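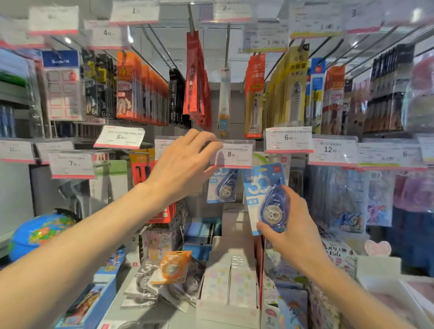
The Last Honest Aisle
Features > Shopping > Small Pleasures

Home Food Rooms Shopping Archive Subscribe

I went in for correction tape. I would like that on the record, because I came out fifty minutes later with correction tape, two notebooks, a pack of pen refills that fit no pen I own, and a sheet of red-bordered labels for the jars I have been meaning to label since my divorce.

The stationery aisle does this to people. Other parts of a shop are organized by some theory of human need. Stationery hangs on hooks, every hook gets a tag, and the tags appear to have been priced by a committee of pigeons: 8.00 here, 6.32 over there, 12.90 for something that had better write by itself. A 5.00 tag hung at a tilt, like a picture in a dentist's office. I straightened it in my head and moved on.

The tape I wanted was blue, in a teardrop-shaped case with a big white 35 on the pack. There were two, one hanging below the 8.00 tag and one already in my hand. Anybody who has shopped from hooks knows the next part. You compare the two identical things. You pick the better one.

Renato Tiongson ran the paper and pens counter at Sirketport for 11 years and has watched thousands of us do it. "They always put the first one back," he told me. "Then they take it again." His counter carried 593 items at its peak, and he could find any of them by feel, apart from the erasers, which he says were moved at night by someone with a grudge.

Refills were his pride. A column of red refill cards is a cheerful sight, and it assumes a customer who keeps a pen long enough to empty it. I have never been that customer. My pens leave me half full.

Graham Cropper, a retired surveyor in Zulov, is that customer. He has 30 refills in a cookie tin and buys more every July, before the school crowd gets at them. I asked how long the tin would last him. He said he was 74 and didn't care for the question.

He doesn't use correction tape. He draws one line through the mistake and initials it, a habit from work, and he looked at my blue teardrop the way my father used to look at pre-grated cheese. I tried it on the envelope in front of him. It went on crooked.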